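Ticket 2688: Card draw stops in ranked match
Game: Perkholm, client build 70
Opened by: Raghda Hakim
Status: waiting for player

Raghda Hakim wrote:
Hello. Since the update I have a problem with the card Geltville Archivist. When I play it with two or fewer cards in my deck, the turn timer continues but I can not click anything. At 0 the game gives me a loss. I lost 88 rating points in this way.

Support wrote:
Thank you for the report. Does it happen also in practice mode? Please send the match log.

Raghda Hakim wrote:
In practice mode I tried the same deck against the computer and it is fine. Only in ranked. I attach the log, the error is on line 68: "draw queue not closed". I have already cleared the card cache and installed the client again on the Clivgate server. No change.

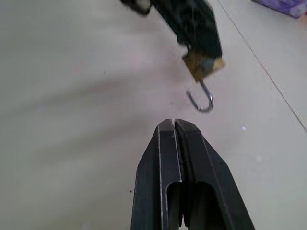
One more detail about the freeze. The Archivist stays half drawn over the board and the next card, Sitompul Guard, is placed so close to it that I can not select one of them alone. They stand side by side like the two dark fingers of the gripper in the picture, with only a thin seam between the tips. If I press Escape, the menu opens, but Resume does nothing.

Support wrote:
We could repeat it with your log. Please do not use the Archivist in ranked until build 71. About the lost points I must ask the ranking team.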